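Student Project Report: Retrofit of the Barbridge Duplex
Team: Rory MacAulay, Jeanie Imrie, Ruaridh Rankin
August 2024

Goal. Cut heating use in one half of an older duplex without moving the tenants out. Other half stays as is, for comparison. Owner agreed to both.

The house has 2,331 square feet counting both units. Wood frame, vented attic, crawl space under the kitchen only. First blower door test was bad. Most of the leaks at the attic hatch, the rim joist and behind the tub. Jeanie did the smoke pencil, Rory marked the spots with tape.
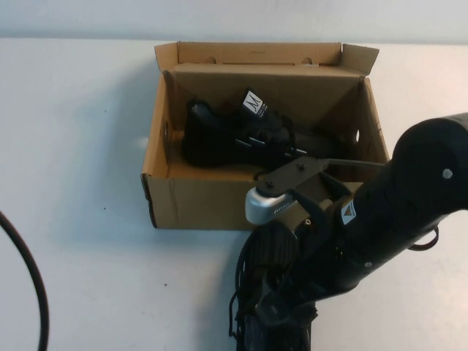 Air sealing came before insulation. We had 4 work days, one lost to rain. Foam and caulk at the rim joist, new gasket on the hatch, rigid board behind the tub access panel. The bath fan was venting into the attic, so we ran a duct out thru the gable. Not in the original plan but had to be done.

Attic next. Blown cellulose, 14 inches, baffles at the eaves first. Ruaridh found old wiring near the chimney, work stopped there until the electrician cleared it.
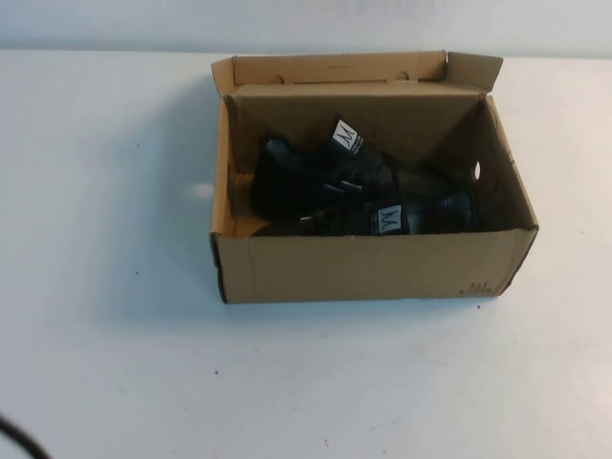 Second blower door test showed a 34 percent drop in leakage. Better than our model said. The model treated the crawl space as sealed and it isnt, so the numbers need another look. Windows not replaced, no budget. Storm panels would be the next thing to price.

Still to do: humidity readings through winter, bills from both units, a proper drawing of the duct run. Dalgleish has the raw test sheets if anyone needs them before the fall review. Crawl space vapor barrier is ordered, not installed.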